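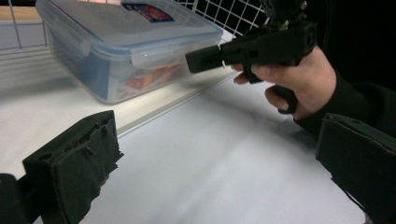 A black toy pistol and a clear food container on the white table.

About Grumia

Welcome, and thank you for wandering over to this page. Most people come to our website looking for opening hours or the price of a birthday booking, so if you've come to read about who we are, pull up a chair – we do tend to go on a bit.

Grumia is a toy and games library in Grarthorpe. Families join for the year, borrow what they like, bring it back and borrow something else. It began in March in Saranya Pinto's garage, with four shelves, one very wobbly trestle and a bundle of puzzles her own kids had grown out of. She put a notice up at the school gate and was pleased (and a little alarmed!) by how many neighbours turned up with boxes under their arms.

These days we look after more than 2,000 toys, games, dress-ups and puzzles, and 600 families hold a membership. We moved out of the garage long ago and into the old Foulkes drapery, which still has its original counter and a front door that sticks in humid weather. Give it a good shove with your shoulder and come on in.
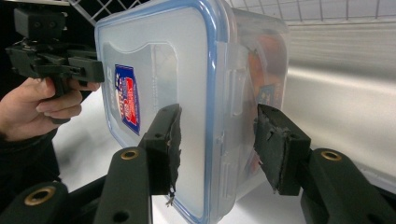
The people you'll meet at the counter are a friendly lot. Saranya still runs the place and does most of the buying. Mohandas Fernandes looks after repairs, and can generally find a wheel, a spring or a spare bit of track for whatever you've brought back in pieces. Please don't be embarrassed about breakages, by the way. Toys are meant to be played with, and we would much sooner hear about a cracked dump truck than have it hidden at the bottom of the bag.

Carolina Carvalho organises our story mornings and the school holiday program, and she is also the one to ask about toys for children with additional needs. Her collection has 46 items in it so far, chosen with a lot of help from parents, and she'd love your suggestions for what to add next. Liviu Sima takes care of board games for teenagers and grown-ups, and will happily explain the rules of anything on his shelves, though you may want to allow yourself a bit of time.

We also send a van out to Skalley once a month for families who can't easily get into town. Ajith Thampi drives it, and if you ring ahead he'll do his best to bring along your child's favourite.

You're welcome to visit before you join. Have a look around, let the kids try a few things on the mat, and ask us anything you like. The kettle goes on at 10 am, and there are usually biscuits in the tin beside it.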